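Villa Tilero, furnished rental house
Checklist between two tenancies, with comments
Checked by: Myrto Deligiannis
Date: Oct 27, 2024
Previous check: April

Marks used: OK / Repair / Watch. Comments are under each point.

1. Entrance and stairs

Front door lock - OK. It turns easily and the key does not stick anymore.
Handrail - Repair. The lowest bracket is moving when you lean on it. Please use longer screws, the old ones have made the holes too big.
Stair light - OK.

2. Smoke alarms and exits

Alarm in hallway - OK, I tested with the button.
Alarm upstairs - Watch. It sounds, but more weak than the other one. New battery ordered from Keleck, order 517.
Window upstairs as second exit - OK. Opens fully, nothing is stored under it.

3. Upholstered furniture

Fabric, seams, firmness of the seat. I press with a flat hand along the whole length and I look for burns, tears and hard points. Gray fabric - OK. 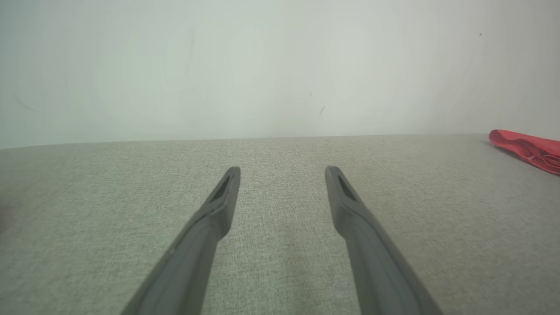 4. Sitting room, general

Sockets - OK, no loose plates.
Floor lamp - Repair. The cable is pinched at the base. I have unplugged it and put a note on the switch.
Walls - Watch. Small scuffs on the white paint, only cosmetic. I would not repaint for this now, but the next tenant should know they were there before.
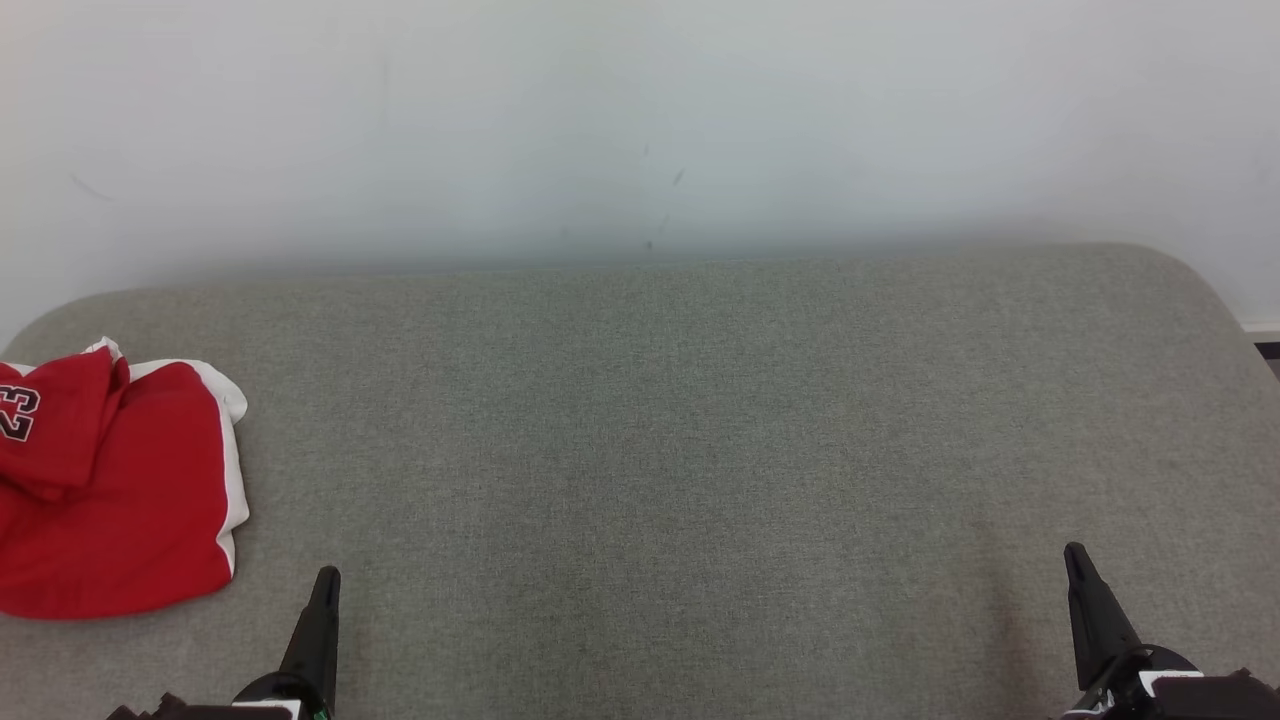 For the deposit list I write such marks with the room name and one line, it is enough. The agent in Umham asked for measurements last time and it took me the whole morning.

Radiator - OK. Valve opens and closes, no drops underneath.

5. Kitchen

Gas hose - OK, printed date is still valid.
Extractor - Repair. Filter is full of grease and must be changed.
Hot water at the tap - 132 °F on the first reading. This is too hot for a house where children may stay. Turn down the boiler and measure again before handover.
Fire blanket - OK, on its hook.

6. Bathroom

Shower mat - Watch, edge is curling.
Ground fault outlet - OK, tested two times.

7. Seat fabric, second look

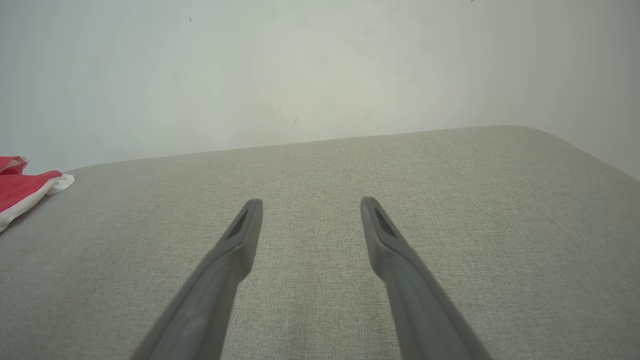
Light gray fabric, item 82 on the inventory.

Open points before the keys are given: handrail, lamp cable, extractor filter, water temperature. The alarm battery I will put in myself when it arrives.

M. Deligiannis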